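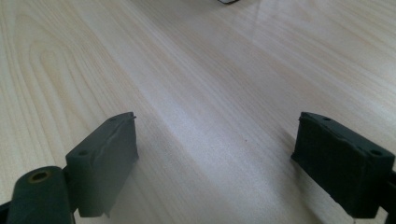 Lesezeit: 4 Minuten

Abb. 1: Helle Tischplatte mit Holzmaserung.

4. Was die Leute mit ihren liegen gebliebenen Aufgaben machen

Jetzt komme ich zu dem Teil, auf den ich mich beim Schreiben am meisten gefreut habe! In Abschnitt 3 habe ich erzählt, wie wir die Tagebücher ausgewertet haben (viel Kaffee, sehr viele Klebezettel), und hier geht es endlich um die Aufgaben, die abends noch offen auf der Liste stehen. Mich interessieren die schon lange, weil ich selbst eine Aufgabe habe, die seit August jeden Morgen wieder von Hand abgeschrieben wird. Es geht um eine Steuerbescheinigung, mehr verrate ich nicht.

Angefangen haben wir mit 133 Teilnehmenden, von 122 liegen vollständige Tagebücher über vier Wochen vor. Alle führten ihre Liste so, wie sie es sowieso schon taten, also auf Papier, im Handy oder auf der Rückseite von Briefumschlägen, und notierten abends kurz, was mit dem Rest passiert. Eine Vorlage gab es absichtlich nicht. Im Vorversuch in Lirkimberg hatten wir nämlich eine verteilt, und prompt schrieben alle nur noch Dinge hinein, die in die Kästchen passten.

Beim Kodieren blieben zwei große Muster übrig, die ich »Mitnehmen« und »Liegenlassen« nenne. Wer mitnimmt, überträgt die offene Aufgabe auf den nächsten Tag, meistens im selben Wortlaut, manchmal mit Ausrufezeichen. Wer liegen lässt, beginnt morgens ein neues Blatt und schaut auf das alte gar nicht mehr. Tõnu Org wollte anfangs noch ein drittes Muster einführen, das »Umformulieren«, und wir haben darüber ziemlich ausdauernd gestritten. Am Ende habe ich es unter »Mitnehmen« einsortiert, aber ich gebe zu, dass mir bei manchen Einträgen nicht ganz wohl dabei war. Wenn aus »Keller aufräumen« drei Tage später »eine Kiste aus dem Keller holen« wird, ist das dann noch dieselbe Aufgabe? Ich habe Ja gesagt. Man kann das anders sehen.

Schön fand ich, wie unterschiedlich die Leute über das Übertragen schreiben. Eine Teilnehmerin aus der Valldale-Gruppe notierte: »Wieder mitgenommen. Langsam gehört sie zur Familie.« Ein anderer schrieb am selben Abend über seine Liste bloß: »Rest weg, gut so.« Beide klingen für mich recht zufrieden, und deshalb bin ich vorsichtig geworden mit der Annahme, mit der ich in die Studie gegangen bin, nämlich dass Übertragen grundsätzlich schlechte Laune macht. Ärger taucht in den Tagebüchern vor allem dann auf, wenn jemand anderes auf die Erledigung wartet – die Chefin, der Vermieter, die Schwester mit der geliehenen Bohrmaschine.

Iraís Arriaga hat einen Teil der Tagebücher unabhängig von mir kodiert. Wo wir auseinanderlagen, ging es fast immer um Einträge, in denen eine Aufgabe einfach verschwindet, ohne dass jemand schreibt, ob sie erledigt ist. Solche Einträge haben wir als »ungeklärt« geführt und in den folgenden Vergleichen weggelassen (sie stehen aber alle im Anhang, wer mag, kann gern selbst sortieren!).

Ob das Muster davon abhängt, wann am Tag die Liste geschrieben wird, nehme ich mir in Abschnitt 5 vor. Dort kommen auch die Interviews dran, die Sigrún Ásgeirsdóttir nach dem Ende der Tagebuchphase geführt hat.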